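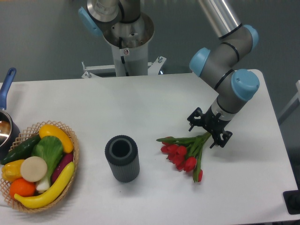

I've had the Nura gripper kit from Skunik for long enough now to write something useful about it. It came as a loan unit, which Bo-ram Yeo at Grambridge arranged for me in September, and it goes back next week. The kit is a two-finger gripper, a mounting collar, one cable and a licence for the software. Most reviews I've read test grippers on blocks and tins, so I wanted something softer. Picking up a bunch of red tulips by the stems and standing them in a ribbed grey vase is a fair test, as the fingers have to close on several thin things at once.

Fitting took me an evening. The collar went straight on to the wrist, but the printed guide shows the cable on the wrong side and I had to take it all off again. Skunik have put a corrected page on their site.

The software is plain and mostly fine. You set closing force on a scale from 0 to 400, and for stems I ended up at 300. Anything lower and they slid when the arm lifted. I never found out what the units are.

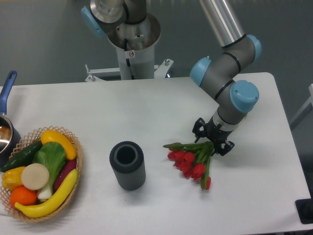

Speed matters as much as force. At the default setting the fingers snap shut and push the stems sideways before they grip. Slowing the last part of the close fixed that, though the option is buried in a menu called Extras.

Yuzuki Kubo has the Shibata version of the same thing and tells me hers is quieter. It also costs a good deal more. The Nura is £739 with 5 hours of phone support, and I used two of those on the licence alone – the key is tied to one computer and moving it means ringing up.

I'd buy one for light work at that price. For heavy parts I'd want to try the larger fingers first, and they're out of stock until the new year.

Posted November 22, 2022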